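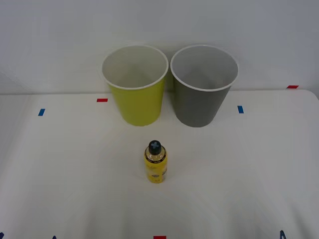
Two paper cups, side by side on a white table.

What Is Asylum, and How Does Someone Ask for It?

Have you ever moved to a new home? Maybe you packed your favorite books, said goodbye to your friends, and worried a little about your new school. Most families who move have time to plan, and they can usually come back for a visit. But some people have to leave their country in a great hurry, because staying there has become dangerous. There might be a war, or the people in charge might punish them for what they believe or what they say.

When people like this reach another country, they can ask its government to protect them. That protection is called asylum (say it like this: uh-SY-lum). It's a very old word, and it comes from the Greek for a place where you can't be seized. Isn't that a good thing for a word to mean?

A person who has asked and is waiting for an answer is called an asylum seeker. If the answer is yes, that person can stay, and is often called a refugee. You may also hear the word migrant on the news. It's a bigger word, and it can mean almost anyone who moves from one country to another, whether they're looking for work, joining their family, or running from trouble.

So how does asking work? It's different from country to country, but usually there is an interview. Somebody from the government sits down with the asylum seeker and asks what happened at home. If the two of them don't speak the same language, an interpreter helps. Ikhsan Yeoh has been an interpreter for many years, and he told us that some interviews are over before lunch and some go on all day – and that he is very careful never to add a word of his own, even when he would dearly like to!

Then comes the waiting, which can last months or even years. In many countries, children can go to school while their families wait. So if somebody new joins your class on Thursday and doesn't say much, you could show them where the coats go, or ask them to play. You don't need to ask why they moved. They may want to tell you one day, or they may just want to talk about soccer.

Words to remember
Asylum: protection given by another country
Interpreter: a person who turns spoken words from one language into another
Border: the line where one country ends and the next begins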